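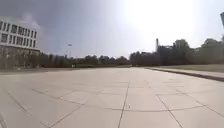

Fig. 1. Large pale slabs, dark joints, trees at the far side.

Week 5: Paving and the open square

Read before the session: Wada, Miyuki, chapter on joints. Katayama, Sadao, short paper on the Rescombe square.

Designers like to call a space of this kind "flexible". Treat the word with suspicion. Ask who is meant to use it, at what hour, and where they would sit down.

Katayama argues that a big slab makes a big space feel calm. He may be right, but his evidence is 37 interviews, all done on one Saturday in July, and he doesn't say how many people refused to stop. Wada is more careful. She points out that joints are read as lines long before anyone notices the slabs, and that the eye follows them to whatever lies at the far end. In Fig. 1 several of them run off towards the horizon. Is that a route, or only a drawing of one?

On module: the Rescombe drawings give 900 by 600 mm. Don't assume other squares match. Measure.

On colour: pale concrete photographs well for the brochure. Look at the specks and stains in Fig. 1 and decide whether the grey still does what the brochure would claim for it. The Stoltero sealant leaflet promises a surface that "stays as laid". No test data is given.

On edges: the white building has a darker, recessed ground floor. Wada would call this shelter. I'd want to see a bench first.

For next week: 90 minutes on any paved square. Sketch the joints, mark where people stop, bring both sheets.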